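Home / Schools & Colleges / Archive Tools / Timetables / Contact

Filed under: School History Supplies

11 Mar 2026 | Sille Nørgaard

Stuvholm Bell Ledger, second edition

A record book for schools old enough to have lost track of their own founding date. If yours has three plaques with three different years on them, keep reading.
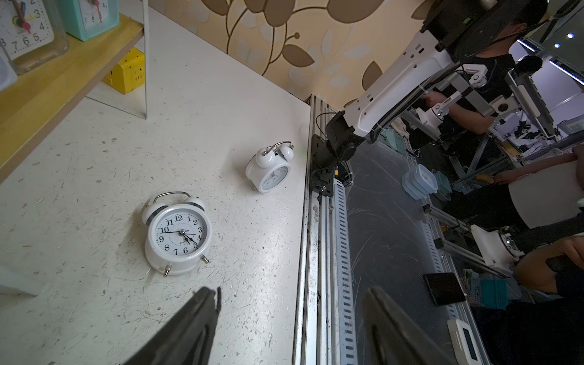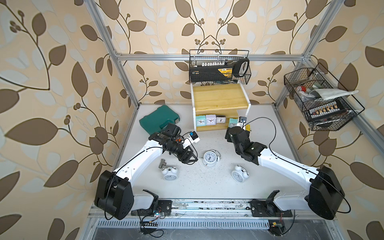

White twin-bell clocks in the first picture, leafy wallpaper in the second.

The Bell Ledger began as a favor to the Jiang Academy, a small private day school that had closed, reopened, changed its name and moved across the river, and then wished to celebrate an anniversary. The question was which one. The trustees had picked a date in September and ordered the napkins before anyone looked in the minute books. The minute books disagreed with the napkins.

What you get is a bound book in 6 sections: Founding, Buildings, Principals, Rolls, Daily Timetable, and Closures. The last one is longer than most schools would like. Each section has wide ruled pages on the right for what happened and narrow ones on the left for where you read it. Fill in the left page first. Anyone can write "the college prospered" on the right page, and in our experience everyone has.

The Daily Timetable section is where the name comes from. Old schools ran on bells, and bell times turn up in the oddest places: punishment books, kitchen accounts, letters home complaining about breakfast. There is a foldout chart for lining them up by decade. Xiuying Hou, who drew the chart, also wrote the notes on reading faded pencil, and they are better than the rest of the book. We have told her so and she has asked for a raise.

New in this edition

The Principals section now has room for acting principals, interim principals, and the man who ran things for a term and was left off the board in the hall. The index holds 4000 names. The first edition held far fewer and we heard about it from a convent school, at length. The glue is better too.

Specifications

Cloth cover, dark green or a brown we regret
Sewn binding, lies flat after some persuasion
Pages take fountain pen, pencil and ballpoint
2 ribbon markers
Pocket inside back cover for loose clippings
Weight: about 6 pounds, so please don't mail it to alumni

Works with

Ploleo document sleeves fit the back pocket if you trim the corner. Prorar label sheets stick to the tab pages and will stay stuck, so spell the headmaster's name right the first time.

The book does not come with a history. We do get asked. Schools that want one written for them should try a retired teacher with strong opinions and a dry basement.

Replacement foldouts are sold singly. Returns are accepted on unmarked copies only, and yes, a coffee ring is a mark.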